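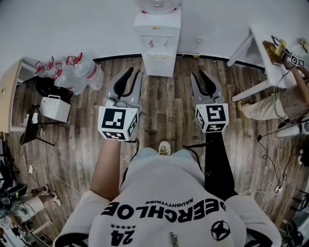 The cooler at Stastora, with the red-capped jugs kept against the wall to its left.

The water at Stastora arrives on Tuesdays. A driver from Rizvi, the supplier, parks in the lane behind the building, brings the jugs up in the goods lift and takes the empties away. If the driver gets there before eight, the jugs wait in the lift lobby until somebody comes in with a key.

Stastora rents out rooms on the first floor of a former printing works in Vinville. It has 400 square metres of floor, one kitchen sink and, until two years ago, no drinking water anywhere except at that sink. The kitchen is at the street end and most of the rooms are at the lane end. Tenants filled bottles in the morning and went without by mid-afternoon, or bought drinks from the milk bar downstairs.

Cheng-en Hsieh, who manages the building, priced a second sink first. The quote involved lifting a long run of floor and cutting a channel through the slab, and the owner said no. A bottled cooler needed a power point and a bit of bare wall. She had one installed in June and has not moved it.

It is a plain white upright with the bottle upside down on top, two small taps in front and a vent grille down near the base. Hsieh keeps furniture away from the grille. She also wipes the taps on Mondays and Thursdays, and empties the tray whenever she walks past and remembers.

The jugs are the part people have opinions about. They are clear plastic with red handles and red caps, and a 15-litre one is a serious weight for anyone with a bad back. Hsieh looked at racks, but the one she liked stuck out into the walkway, so the jugs go on the floor by the wall, stacked and leaning on each other. Several tenants have told her it looks untidy. She agrees with them.

There is a deposit on each delivery account of $50, and Rizvi charges for any jug that comes back cracked. Stastora has paid for two. Both had been dropped during changeovers, and after the second one Hsieh put up a note asking people to wipe the neck, take the cap off properly and get a second person if they want one. Most changeovers are now done by Tsung-han Tai, a bookkeeper whose desk is closest. He writes each one in a school exercise book. The last entry when we visited, on 2014-10-25, was number 811.

"It started as a way of checking the invoice," Tai says. "The invoice has been right every time, so I could stop."
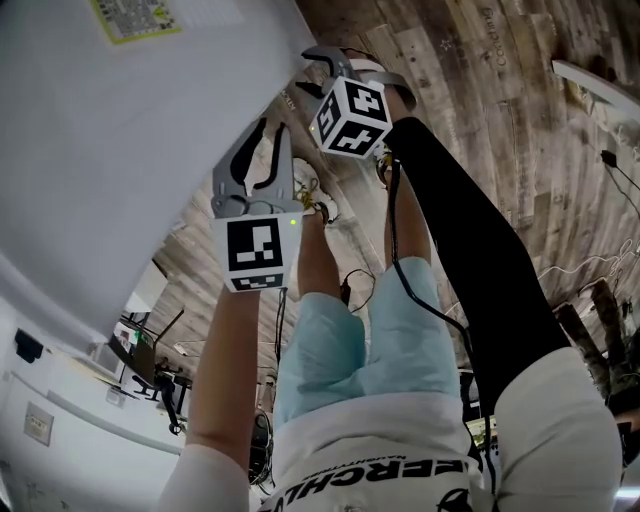

Brown and grey boards underfoot, one of them printed with the word "Coaching".

The floor was the other worry. Its planks are a mix of browns and weathered greys, a pattern the owner bought under the name Povow, and there is faint lettering on one of them. The word "Coaching" can be read if you are sitting low enough. Hsieh had walked over it for months before a tenant's daughter read it out to her.

Water left on the boards worries her more than scuffs do. She tried a rubber mat under the cooler and took it up again after a fortnight, when she found damp trapped beneath it. Now there is a cloth on a hook in the kitchen and a rule that whoever spills gets it.

The owner has asked about plumbing again for next year. Hsieh has requested a new quote, and has kept the Tuesday delivery going in the meantime.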